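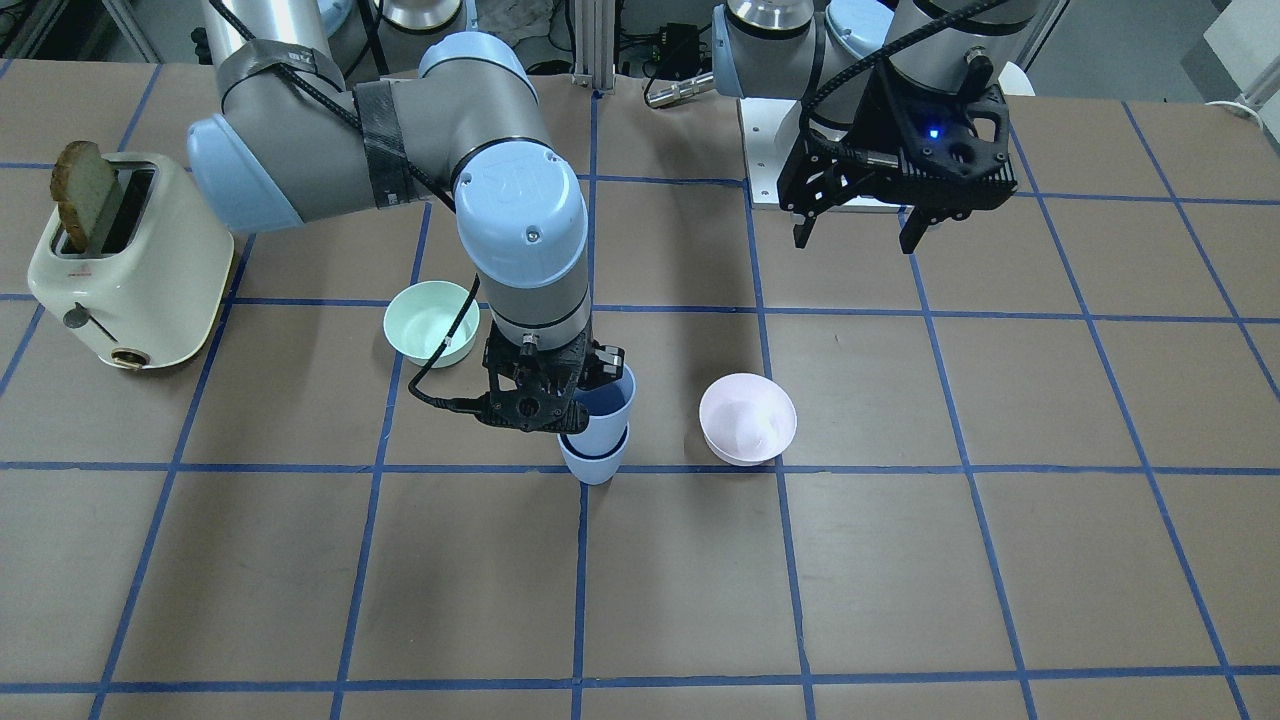
Section 4. Setting up the cup-stacking routine

The Gandotora package is sold as "ready on arrival." Treat that as a sales phrase. The routine ships with default positions that match a showroom table in someone else's building, and it will not stack anything on yours until you have been through the steps below. Allow a full morning. The brochure says 15 minutes.

These notes were put together by Oskari Tikkanen for buyers of the two-arm version. Where they disagree with the printed Brarora leaflet, follow these.

4.1 Preparing the table

1. Cover the work surface in a plain, matt color. Gloss surfaces confuse the object finder, whatever the leaflet claims about "all lighting conditions."
2. Lay the grid with tape. Press it down firmly at the crossings.
3. Number the cells on a paper plan, starting at the corner nearest the operator. Do not write on the table.
4. Enter the cell size in the Setup menu. The default is 200 mm. If your cells are uneven, enter the smallest.

Note: the grid is for you, so that you can put things back in the same spot between runs. The software does not read it. One reseller has told customers otherwise.

4.2 Placing the objects
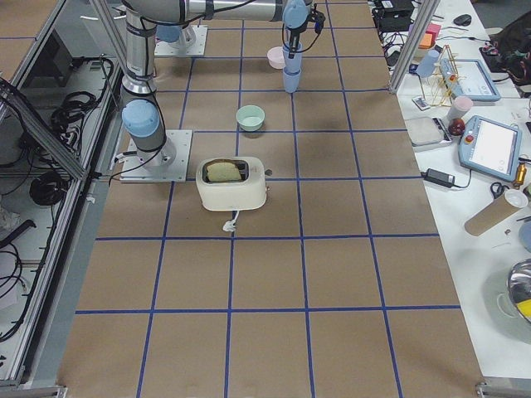 Reach is the first thing to settle, and the figure on the data sheet was measured with nothing in the gripper. Set the arm to 80 percent of the stated reach and work inside that. Keep the pieces you want handled well in from the edges, and park everything else somewhere off the working table. A side bench is fine for this, and it will fill up: ours has a kitchen scale, scissors, a dish rack and both teach pendants on it. If you lay a pendant flat, keep it face up with the red stop button where a hand can get to it.

1. Set out the cups and bowls, one item to a cell.
2. Place any larger item, such as a toaster, where the arm does not have to pass over it.
3. Run Scan and compare the list on the pendant with what is on the table. Missing items are common with pale colors. Scan again before you change any settings.

Caution: "collision-aware" in the Nanuletti add-on means that the arm stops after contact. It does not mean that the arm goes around things.

4.3 First stack

1. Set speed to Low. Leave it there for the whole first day.
2. Select the right arm. Send the left arm to its Wait position with the fingers open.
3. Pick the upper cup and hold. Check that the grip is level before going on.
4. Lower in short steps until the cup enters the one beneath it.
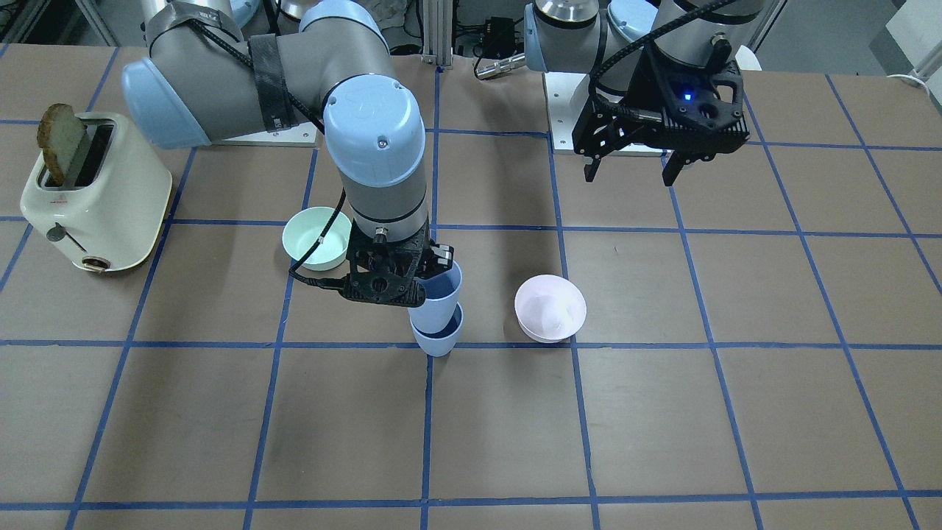
5. If the cup leans, stop and raise it. Do not let the routine push down to "correct" the angle, even though the pendant will offer this as the recommended choice.
6. Open the gripper only when the cup has seated. Then raise the arm straight up.
7. Repeat until you have a run of 100 with no operator help. Count the failures too – the Summary page leaves out any attempt that was stopped by hand, which makes the success rate look better than it is.

Note: check the slack in the gripper cable before each session. A loop that hangs low can catch a bowl in the next cell.

4.4 What we could not confirm

Salminen, who handle support, say that the routine carries over to other cup shapes without new teaching. We have not been able to make that work and suggest you ask for a demonstration with your own cups before paying for the extra license. Automatic recovery after a dropped cup is listed as included. We did not find it in any menu.

For gripper pad replacement, see Section 6.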